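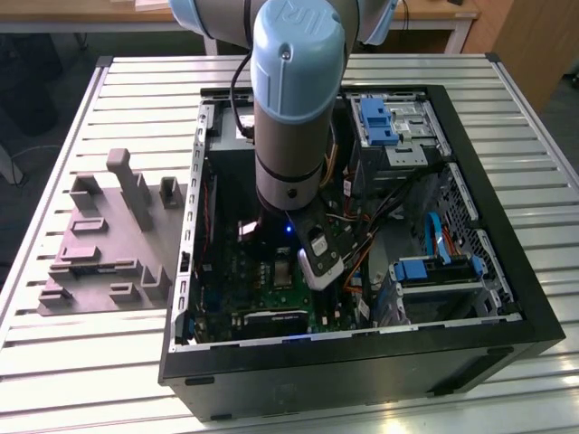
Figure 5. Desktop tower lying on its side with the interior exposed.

5. Why households hold on to old computers

We went into the interviews in Tretgate expecting to hear mostly about money, and we did hear a good deal about it, but the talk drifted again and again toward closets, attics and the space under the stairs. People were generous with their time and very willing to show us what they had kept. The desktop computer (see Figure 5 for the general type) came up more often than any other item, ahead of televisions and well ahead of phones, which tend to be handed down within the family.

The reason given most readily was worry over what might still be on the drive. Many of the people we met had family photos or tax papers on a machine they no longer used, and they were unsure how to get them off, or whether they already had.

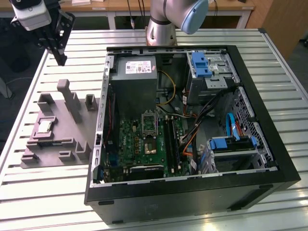 A second reason, and one we had not planned for in the question guide, was a kind of loyalty to the purchase itself. A family computer had often been saved up for, and letting it go for nothing felt wasteful even to people who were quite sure it would never be used again. In Moen, where the town collects electronics from the curb on a Tuesday once a season, this feeling was just as strong as in Nusta, where residents have to drive 60 miles to a drop-off site.
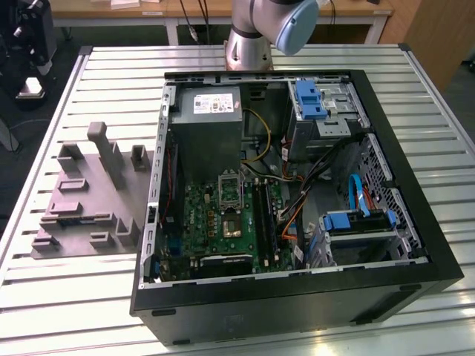
Henok Alemneh told us that the drive had very little to do with it, and that he would keep his old computer even if the truck stopped at his door every week, as his daughters had learned to read on it. We take this kind of remark seriously, and we return to it in Section 6 when we look at what towns might reasonably ask of their residents.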